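Ticket 2370: Booking confirmations going out with the wrong collection time
Product: Kadeo order book (hosted)
Opened by: Arif Ekanayake, Cassim Alterations and Fabrics
Status: Closed, fixed
Priority: Normal
Opened: Jul 3, 2021

Original report

Since the last update our customers are getting confirmation emails with a collection time one hour earlier than the one we typed in. If I book someone in for 3 pm, the order book shows 3 pm, the day sheet prints 3 pm, and the email says 2 pm. We have had people turning up at the shop before their things are finished and standing at the counter.

It does not happen on every order. Orders taken on the counter computer seem all right. Orders taken on the laptop in the sewing room are wrong. I have logged out and in again on both and restarted the laptop. No change.

Version shown at the bottom of the screen is build 873 on both machines.

Arif

Reply from support

Thanks for the report. Please could you send us:
the time zone set on each machine
the time zone shown in Kadeo under Shop, then Details
the order numbers of one good and one bad confirmation
whether the two machines use the same login

Please don't change any settings yet. We would like to see them as they are.

Reply from Arif

Counter computer: London, adjusts for summer time automatically.
Laptop: UTC, and the automatic box is not ticked. The clock in the corner still shows the right time. I think somebody put it forward by hand in the spring.
Shop details in Kadeo: London.
Good order is number 52 on today's sheet, bad one is number 15. Both are trouser hems, same customer type, same email template.
Logins are different. Counter uses "shop", laptop uses "workroom".

Reply from support

That is helpful. The order book saves the time exactly as you type it, so the screen and the day sheet will always agree with you. The email is built from a second value, which is worked out from the time zone of the machine that took the booking. On the laptop those two no longer match.

Could you try the following, in this order?

1. On the laptop, open the date and time settings.
2. Set the zone to London.
3. Tick the box for summer time.
4. Press the button to set the clock from the internet.
5. Close Kadeo fully, including the small icon near the clock.
6. Open it again and make a test booking to your own email address.

Reply from Arif

Done all six. The test email still says an hour early. I made the booking for 4 pm and the email says 3 pm.

I also tried it from the laptop with the "shop" login and that came through correct. Then back to "workroom" and wrong again. So it looks as if it goes with the login and not with the machine.

I tried the "workroom" login on the counter computer as well. Wrong there too.

Reply from support

Good test, thank you. Each login keeps its own copy of the time zone, taken the first time that login is used after an update. "Workroom" picked up the laptop's old setting and has held on to it. Correcting the laptop does not correct the login.

To clear it, please go to Users, choose "workroom", then Preferences, then Region. There should be a line reading "Use saved region". Untick it and save.

Reply from Arif

I have the Preferences page but no Region tab. There is Display, Printing and Sounds. I have looked on both machines.

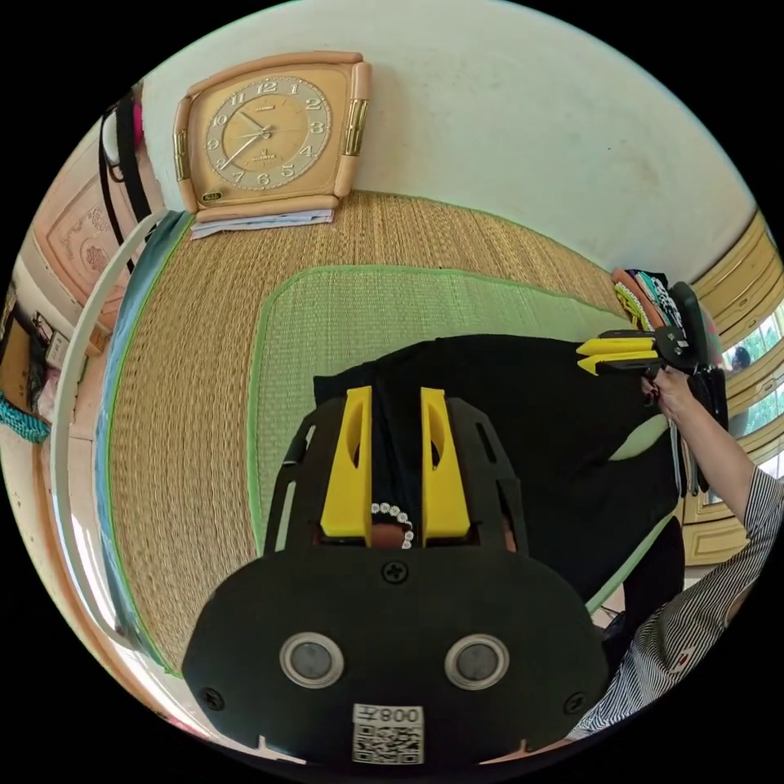 The other thing I noticed is that the text reminders are right. Those go through Plasaler, which we set up separately in October, and they have said the correct hour all along, even for orders where the email was wrong. If it is any use, a customer showed me both messages on her phone, the email at 10 am and the text at 11 am for the same dress.

Reply from support

Plasaler reads the time from the order itself, so that fits with what we have seen.

The Region tab is only shown to logins with manager rights, and neither of yours has them. The manager login was created when the account was opened and is probably called "owner". If you have the password, please use that. If not, we can send a reset link to the email address on the account.

Reply from Arif

Found it written in the front of the old order book. Logged in as "owner", found the Region tab, unticked the line for "workroom" and saved. New test booking for 4 pm, email says 4 pm. Tried again with a real order and that was right as well.

What happens to orders already in the book? There are collections next week that were confirmed with the wrong time.

Reply from support

Confirmations already sent will not be corrected on their own. Under Orders, filter by login "workroom" and status "Not collected", select all, and choose Resend confirmation. The new email will carry the right time. It has the same subject line as the first, so you may want to add a sentence in the Message box asking customers to ignore the earlier one.

Reply from Arif

Resent. Two customers have rung to check which email to go by, otherwise quiet. Happy for this to be closed.

Closing note

Cause: saved region on user login out of step with shop time zone after update to build 873.
Fix: saved region switched off for the affected login, confirmations resent by customer.
Follow-up: passed to the Skasesberg office with a request to show the Region tab as read-only to all logins.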